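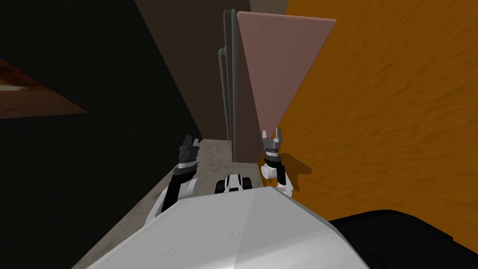 Can a visitor walk in and see how a question-and-answer website is run? At Tosh you can, on one afternoon in the year, if you write to them in advance and they still have a place.

Tosh is a small site where people ask things and other people answer them. I have been a member there since it was a mailing list. The office is in Murcombe, above a shop which sells curtains, and the open afternoon is in January. The invitation came by e-mail on 25th December, and I think that tells you something about the people who work there.

We were 10 visitors. First we received a badge with our user name, and this was strange, to hear myself called by a word which I chose in one minute many years ago. Then we sat in the moderation room. It has four desks and a long window, and it was much more quiet than I expected.

The moderators showed us the queue. On that morning it had 1067 new questions, and 600 of them were already asked before in almost the same words. The software, which is called Rultar, puts the similar ones next to each other, and a moderator decides if they are merged. I had always believed that this was done by the machine alone. I must say sorry for some angry messages I have written.

We were allowed to try it. I got a question about why all the bridges in Norway are built from glass. My first wish was to delete it. The moderator beside me said that they prefer to keep such a question and to let the first answer correct it, and I am still not sure I agree. A person who reads only the title goes away with the glass bridges in his head. We discussed this quite long, and another visitor took my side.

After the coffee there was a talk about Plunda, the points system. You get points for an answer, and you lose them if you answer too fast and too often. I did not know the second part - it explains my bad summer. The talk had 49 slides and should have had half of them. The part about money was short. The site lives from members' fees and a few advertisements for books, and they did not want to say more.

What I liked less: the archive room was closed, although it was in the program, and the stairs are steep for older visitors. For the bus you need exact coins.

At the end everyone could put one question on a paper card, to be answered on the site in the following week. Mine was about the search function, which still does not find words with an accent. The answer came after six days. They are working on it.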